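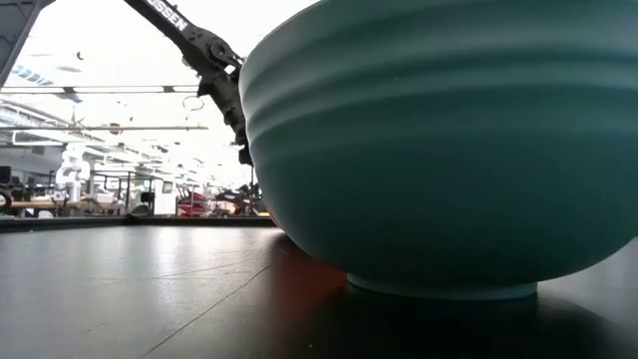

How many demonstrations should an operator record before a remotely controlled task is handed over for training?

For a single tabletop task with one object, our working group begins with 173 accepted demonstrations and reviews the results before recording more. The number matters less than the spread of starting positions.

Stistine Forum > Manipulation > Teaching by Demonstration
Thread: Minimum demonstration counts and operator guidance

ralva_undham
Posted: 14 Nov 2025
The figure quoted at the top of this board comes from the Undham laboratory, and I am responsible for it. Members have asked whether it applies to bowls and other rounded objects. It was set using a bowl with a foot ring, teleoperated by 3 trained operators. Recordings in which the operator paused for a long time before contact were rejected. We ask that members report accepted and rejected recordings separately.
Raghavendra Alva

drakos_cell2
I must disagree with the starting number. Our site recorded 701 demonstrations of a similar task in June, and the policy still approached the rim at a poor angle whenever the bowl was turned. A new member reading the guidance will conclude that a few days of recording is sufficient.

ralva_undham
Were your starting positions varied during recording, or only during testing?

drakos_cell2
Only during testing. The table was marked with tape and the operators returned the bowl to the same mark each time.

obsa.n
That would account for a large part of the difference. I would also ask how the operators were seeing the task. A glossy dark tabletop under strong overhead light gives reflections that move with the camera, and a person on the remote station will often correct for them without noticing. Those small corrections are then recorded as if they were part of the task.
Obsa Negussie

rallport_ops
We do not use remote control for this work at Rallport. The operator holds the arm and guides it by hand. Contact with the rim is easier to judge, and new staff produce acceptable recordings on their first shift. I would recommend hand guiding as the default for any fragile object.

obsa.n
Hand guiding has a cost which should be stated in the guidance. The operator's hands and sleeves enter the camera view, and they will be absent when the arm runs alone. We repeated each guided path without the operator present and recorded the cameras on the second pass. This took over 4 hours for a short task.

rallport_ops
Replaying the path is our practice as well. I accept that it should be mentioned. I do not accept that it makes remote control preferable.

ralva_undham
The guidance will be amended to cover both methods and to require varied starting positions. The starting number will remain for the present. If drakos_cell2 is able to repeat the June work without the tape, please post the accepted count in this thread.

drakos_cell2
Agreed. The station is booked for another task at the moment. I will post when it is free.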